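Moving house without losing the customer list

12 shares | 3 comments

When Brastevus decided to replace its customer database, the company gave itself ten weeks. It took almost twice that, and the people who did the work say most of the extra time went on records that should have been deleted years earlier.

Brastevus supplies spare parts for commercial kitchens. Its customers are cafés, school canteens and a handful of hotel groups, and until last spring everything the company knew about them lived in a program called Yatsenko, installed on a server under the stairs. Yatsenko had been bought when the firm had one office and four sales staff. It could store a name, an address and a long free-text note. Over the years the long free-text note had come to hold nearly everything else.

Roksolana Nechyporuk, who runs operations, had wanted to change it for some time. The push came in July, when a hotel customer was phoned by two different salespeople on the same Wednesday, each offering a different price for the same order.

"The customer was polite about it," she says. "They took the lower price and asked us to sort ourselves out."

Three cloud systems were looked at. The firm chose Henen, partly on cost and partly on the way it links a company to the people who work there. In Yatsenko a contact who moved jobs had to be typed in again from scratch, and the old entry usually stayed where it was. Henen keeps one entry for the person and changes the employer.

The supplier's sales presentation had suggested that data could be brought across in an afternoon. In a narrow sense this was correct. The first trial import finished before lunch and brought in a little more than 3,000 accounts. Then the sales team began to look at them.

Ebuka Edet was given the job of cleaning up. He had joined Brastevus as an account manager and had no background in databases, but he knew the customers and he was good with spreadsheets. His first check was for duplicates. He found 774 accounts that shared a phone number with at least one other account.

Some of these were plain copies. Others were harder. A school and the catering contractor that ran its kitchen might share a switchboard number and still be separate customers with separate credit terms. A café that had changed hands twice could appear three times, with the same address and different owners, and only one of them was still buying anything. Edet started by merging everything the software suggested, stopped on the second day when he saw that two credit limits had been added together, and restored the backup.

After that he worked by hand. He sorted the accounts by the date of the last order and began with the most recent. Each salesperson was sent a sheet of their own customers every Monday morning and asked to mark each line keep, merge or remove. Replies were slow to begin with. They improved when Nechyporuk moved the exercise into working hours and took calls off the team until eleven.

The free-text notes were a separate problem. Delivery instructions, discounts agreed over the phone, the name of a chef who preferred to be emailed, all of it sat in one box in whatever order it had been typed. Henen has its own fields for most of these. The team tried a script to split the notes up, and it did well with postcodes and badly with everything else. In the end they agreed to move only two things by hand, agreed discounts and delivery times, and to leave the rest as an attached note that could be read but not searched.

Nechyporuk thinks this was the best decision of the project. "We could have spent a year on those notes. Most of them were about people who had left."

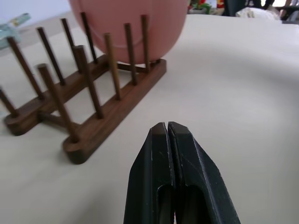

The next stage was connecting Henen to the accounts package, Idow, which Brastevus had no plans to replace. The two systems were able to exchange invoices from the start. What they disagreed on was the customer number. Yatsenko had allowed letters in it, Idow had not, and for years someone in finance had simply left the letters off. That gave 463 accounts in Henen with no match in Idow, and each one had to be looked up by name.

Edet's advice to other small firms is to do this part first. He would also set a cut-off date for old accounts before opening the new system at all. Brastevus settled on five years without an order, but only after most of the work had been done, so many of the accounts he had carefully merged were then archived.

Yatsenko has been switched off, although the server is still under the stairs with a copy of the old data on it. Staff asked to use it four times in the first month and have not asked since. Henen's licence is charged per user, and the warehouse has so far been left out to keep the bill down. Nechyporuk expects to add two warehouse logins when the contract comes up for renewal, so that drivers' questions about delivery times no longer have to go through the sales desk.

3 comments | Share this article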